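Okay friends, the gripper comparison I've been promising has finally begun, so settle in with a cuppa – this might be a long one. (1/7)

We've got two grippers to try on the same arm, the Allel and the Pulix, and I've been going back and forth on them since the start of October. Same arm, same controller, same desk, so it ought to be fair. (2/7)
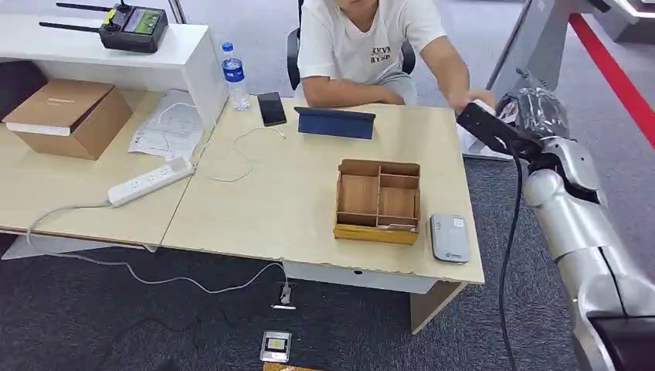 Hand on the gripper at the desk, compartment box at the ready.

The box is for the sorting test, which I'm looking forward to most. The cells at one end are much smaller than the big one, and I'd love to see how each gripper copes with letting go of something in a tight spot. Picking up gets all the attention, but letting go is half the job! (3/7)

Before that, though, cards. Thin, stiff, slippery things are a lovely way to find out what a fingertip is made of, and I've set myself 117 picks per gripper (yes, I'll be keeping a tally, and yes, I'll share it). (4/7) 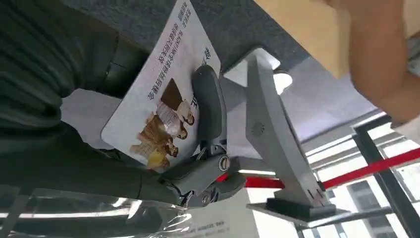 Words and pictures: Ernham Bench Notes, 21 October 2023

What I like here is the curved finger. The rounded tip sits right on the face of the card, and even with the card at that steep an angle you can still make out most of the printing and those wonderful robed figures. A wrist camera that shows you fingertip and card together is worth its weight in gold. (5/7)

My one grumble so far is the Ccori software, which takes 9 clicks to change the grip force. My favourite colour scheme of any controller, mind you – but 9! (6/7)

Sorting box next, then the tally. If you've run either gripper on small parts, please tell me what force you settled on, I'd be so glad to hear it. (7/7)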